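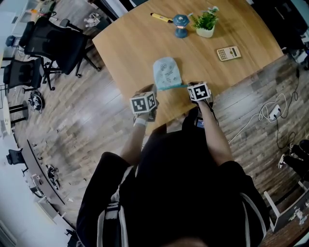
## Care of Wooden Tables and Work Surfaces

Residents of Ernuvholm House are asked to follow the guidance on this page when using and cleaning the furniture in shared rooms. It applies equally to tables kept in private apartments on loan from the house.

**Daily cleaning.** Wipe the surface with a soft cloth wrung out in lukewarm water, then dry it at once, working along the grain. Dish soap may be added for greasy marks. Scouring powder, bleach and the rough side of a sponge must not be used.

**Heat and moisture.** Trivets are kept in the drawer beside the stove. White rings left by cups often fade within 2 days. If a ring remains, rub it lightly with a little plain mayonnaise, leave for an hour and wipe clean.

**Scratches.** Shallow scratches in an oiled surface may be sanded by hand with 100 grit paper, followed by a finer grade. Lacquered tables should not be sanded; report the damage to Filipa Rocha at the housing office.

**Oiling.** Oiled tables are treated every 6 months, in April and again in the fall. Apply 2 thin coats and remove all excess after each. Cloths used for oil can catch fire on their own. Spread them flat outdoors to dry, or soak them in water before disposal.

Requests for oil and sandpaper should be addressed to Eetu Kemppainen in the ground floor workshop before noon.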